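Trosten (robot software)

By Shabnam Gondal
April | 42 shares | 30 comments

Trosten is a task planner for two-armed robots. It takes a goal such as "put the pairs together on the shelf" and works out which arm should do what, in what order, and where the two arms have to wait for each other. It was first written at the Urkthorpe workshop as an add-on to Benavides, an older motion library, and later became a program of its own. The name covers both the planner and the small language used to write goals for it.

Background

Most early two-arm software treated the second arm as an obstacle. One arm moved, the other stood still, and then they swapped. Benavides worked this way, and it was safe but painfully slow. Trosten grew out of a simple and rather lovely idea: let both arms plan at once, each with its own timeline, and join the timelines only at the points where the arms share space or share an object. Everything between those points can run freely.

How it works

A goal is broken into short steps called moves. There are 41 kinds of move in the standard set, from plain ones (reach, close, lift) to fussier ones such as "turn in hand" and "pass across." Each move lists what must be true before it starts and what should be true when it ends. The planner chains moves together until the goal is met, then hands each arm its share.

Perception is kept separate. A camera program called Brukusley sends Trosten a list of objects with their positions and headings, and the planner never touches the raw pictures. This split is one of the best things about the design! A team can swap in a different vision model in an afternoon and leave every goal file alone.

Headings matter a great deal in practice. A cup can often be set down any way around, but a shoe has a toe and a heel, a left and a right, and a partner it ought to sit beside. Trosten handles this with pair rules, which tie the final pose of one object to the final pose of another. 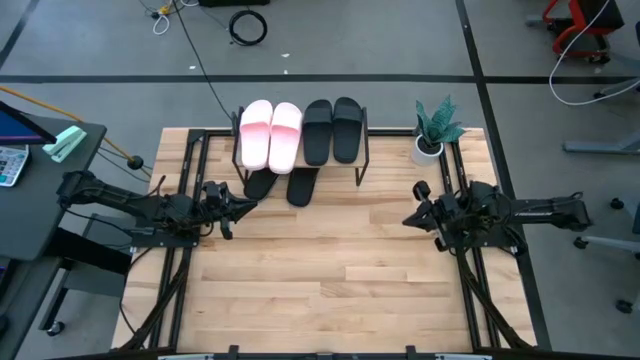 Pair rules are checked again after every placement. If a shoe lands crooked, the planner keeps the rest of the plan and adds one small correcting move at the end of the line, which saves a full replan. Low shelves get extra care, as a gripper coming from above may be fine over the top board and have no room at all underneath it. For those spots the planner looks for a sideways approach first, trying up to 56 angles before it gives the job to the other arm.

Limits

Trosten assumes that objects stay where Brukusley last saw them. Soft things that sag or fold are poorly covered, and straps and laces are treated as part of a solid shape. Long goals can also be slow to plan when both arms need the same small patch of table again and again. Work on a faster way of sharing that space continues at Urkthorpe, with test versions open to anyone who already runs Benavides.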